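부엌 상판 고르는 이야기를 좀 길게 써 봅니다. 지난주에 이사 갈 집 계약을 끝냈고, 부엌만 손을 보기로 했습니다. 관심 없는 분은 이 타래 뮤트해 두세요.

집은 준공된 지 오래된 아파트고 부엌은 ㄱ자입니다. 싱크대 하부장은 멀쩡해서 그대로 쓰고 상판과 벽만 바꿉니다. 문짝은 경첩 두 개만 갈면 됩니다. 예산은 빠듯합니다.

견적은 세 군데에서 받았습니다. 제일 싼 곳과 제일 비싼 곳의 차이가 100만 원이었습니다. 같은 치수, 같은 두께로 물어봤는데도 그렇습니다.

차이가 어디서 나는지 항목을 나란히 놓고 봤습니다. 자재값은 비슷했고 철거비, 폐기물 처리비, 싱크볼 타공비에서 갈렸습니다. 싼 곳은 타공비가 견적서에 아예 없었습니다. 전화해 보니 현장에서 따로 받는다고 합니다.

그러니 견적서를 받으면 총액부터 보지 말고 빠진 줄이 있는지부터 보세요. 저는 다음 항목을 적어 놓고 하나씩 물었습니다.
철거
폐기물
타공(싱크볼, 수전, 쿡탑)
뒤턱
이음매 처리
운반, 사다리차
실리콘 마감

사다리차는 생각을 못 하고 있었습니다. ㄱ자 상판은 긴 쪽이 엘리베이터에 안 들어가는 경우가 있습니다. 저희 집 긴 쪽도 안 들어갑니다. 엘리베이터 안쪽 대각선 길이를 직접 재서 업체에 알려줬습니다.

자재 얘기. 후보는 인조대리석, 엔지니어드 스톤, 스테인리스였습니다. 스테인리스는 배우자가 싫다고 해서 첫날 빠졌습니다. 소리가 거슬린다고 합니다.

인조대리석은 연마해서 흠집을 지울 수 있고 이음매가 덜 보입니다. 대신 뜨거운 냄비를 바로 올리면 안 되고, 밝은 색은 김칫국물을 오래 두면 물이 듭니다. 지금 전셋집 상판이 그래서 쿡탑 옆에 주황색 자국이 남아 있습니다.

엔지니어드 스톤은 단단하고 물이 덜 듭니다. 대신 이음매가 보이고, 무겁고, 모서리가 깨지면 고치기가 번거롭습니다. 저는 그릇을 자주 부딪치는 편이라 이 부분이 걸렸습니다.

색은 처음에 순백으로 하려고 했습니다. 전시장에서는 예뻤습니다. 샘플 조각을 빌려 와서 지금 집 부엌에 사흘 놔뒀더니 커피 가루 하나까지 다 보입니다. 닦는 횟수를 생각해서 접었습니다.

검정도 빌려 봤는데 이쪽은 물때와 손자국이 보입니다. 남는 건 잔무늬가 있는 밝은 색이었습니다. 점무늬가 촌스럽다는 사람도 있는데 매일 쓰는 사람한테는 편합니다.

벽은 회색 마블 무늬로 정했습니다. 무늬가 있는 벽에 점무늬 상판이면 복잡하지 않겠느냐고 세 사람한테 들었습니다. 저는 둘의 명도 차이만 있으면 괜찮다고 봅니다.

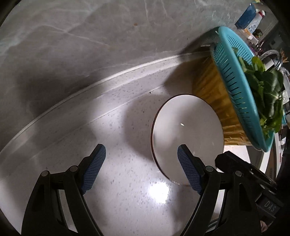
회색 마블 무늬 벽에 밝은 점무늬 상판 조합. 뒤턱도 같은 무늬입니다.

뒤턱 얘기를 이어서 하겠습니다. 상판 뒤쪽을 벽을 따라 조금 올려 붙이는 부분입니다. 업체마다 뒷선반, 뒤턱, 백가드로 이름이 다 달라서 견적 비교할 때 헷갈렸습니다. 상담할 때는 그림을 그려서 보여주는 게 빠릅니다.

요즘은 뒤턱 없이 벽재를 상판까지 바로 내리는 집이 많습니다. 보기에는 깔끔합니다. 다만 벽이 반듯해야 합니다. 오래된 아파트는 벽이 휘어 있어서 상판과 벽 사이 틈이 한쪽은 좁고 한쪽은 넓게 나옵니다.

저희 집 벽에 긴 수평자를 대 봤더니 가운데가 7mm 들어가 있었습니다. 그 틈을 실리콘으로 다 메우면 띠처럼 보이고 곰팡이가 생기기 쉽습니다. 그래서 뒤턱을 넣기로 했습니다. 높이는 40mm로 했습니다.

높이를 더 올리자는 업체도 있었습니다. 콘센트 위치를 확인하고 거절했습니다. 뒤턱이 콘센트 덮개 아래쪽에 걸리면 나중에 덮개를 못 뺍니다. 콘센트 밑변까지 높이를 먼저 재 두세요.

실리콘 색도 고를 수 있습니다. 말을 안 하면 보통 흰색이나 투명으로 쏩니다. 벽이 회색이면 연회색도 있는데 저는 흰색으로 했습니다. 나중에 덧쏠 때 같은 색을 구하기 쉽습니다. 바이오 실리콘인지도 확인하세요.

이음매 위치. ㄱ자면 모서리 근처에서 한 번 잇게 됩니다. 싱크볼 바로 옆에 오지 않게 해 달라고 도면에 적어 뒀습니다. 말로만 하면 실측 기사와 시공 기사가 다른 사람이라 전달이 안 될 수 있습니다.

싱크볼은 언더마운트로 갑니다. 상판 위 물기를 그대로 쓸어 넣을 수 있어서요. 사각볼 모서리가 너무 각지면 닦기 힘드니까 모서리가 조금 둥근 걸로 골랐습니다. 깊이는 지금 쓰는 것보다 얕습니다. 허리가 덜 숙여지는 대신 물이 튈 것 같긴 합니다.

수전은 기존 걸 떼어서 다시 답니다. 산 지 얼마 안 됐습니다. 구멍 크기를 재서 사진과 같이 보냈더니 맞춰서 뚫어 준다고 합니다.

일정. 실측을 먼저 하고 공장 가공을 거쳐 시공은 하루입니다. 시공 당일은 물을 못 씁니다. 실리콘 굳는 시간까지 치면 다음 날 저녁부터 설거지를 하는 게 안전하다고 들었습니다.

철거할 때 하부장 윗면이 젖어 있거나 부풀어 있으면 보강비가 붙습니다. 미리 서랍을 다 빼고 손전등으로 안쪽을 봤습니다. 싱크볼 밑에 조금 부푼 데가 있어서 그 사진도 보냈고 추가 비용 상한을 문자로 받아 뒀습니다.

관리 얘기도 많이 물어봐서 적습니다. 전시장 직원 말로는 중성세제와 부드러운 천이면 충분하고, 연마제 든 세제는 광이 얼룩덜룩해지니 쓰지 말라고 합니다. 냄비 받침은 종류와 상관없이 무조건 쓰라고 했습니다.

DM으로 업체 이름 물어보시는 분이 계신데 아직 시공 전이라 말씀 못 드립니다. 다 끝나고 한 달 써 본 다음에 적겠습니다. 비싼 곳도 싼 곳도 아니고 가운데 견적을 준 곳입니다.

아까 엔지니어드 스톤으로 갔냐는 답글이 있어서 덧붙입니다. 인조대리석으로 했습니다. 그릇 부딪치는 버릇을 못 고칠 것 같아서 연마가 되는 쪽을 택했습니다. 김치는 바로 닦겠습니다.

벽재는 타일이 아니라 판재입니다. 줄눈이 없어서 기름때 닦기가 쉽다고 합니다. 판과 판 사이 이음매는 냉장고 옆으로 몰았습니다. 무늬가 있는 판재는 이을 때 결이 끊기니까 이것도 도면에서 위치를 보세요.

조명은 상부장 밑에 간접등을 하나 답니다. 마블 무늬는 빛 색에 따라 누렇게 보이기도 해서 샘플을 등 밑에 놓고 봤습니다. 주백색으로 정했습니다.

실측은 다음 주입니다. 치수가 바뀌면 견적도 바뀌니까 그때 이어서 쓰겠습니다.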